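Print | E-mail this page
14 shares

Visit report: Norkis polling center, Zaltcombe

The Norkis center runs cross-border opinion surveys on defense and alliance policy. Our group toured it in November. The current wave covers 4 countries, with 800 interviews in each and results reported at the 95 percent confidence level. 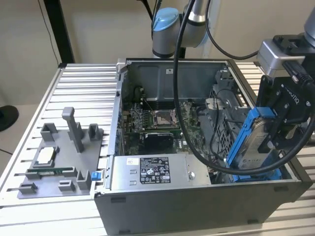

Open computer case on a slotted work table, with a gripper holding a drive.

Weighting is done in Brorno by Toivonen, which returns tables within 2 days. Question wording on troop deployments was under review.

This site uses cookies. Accept | Settings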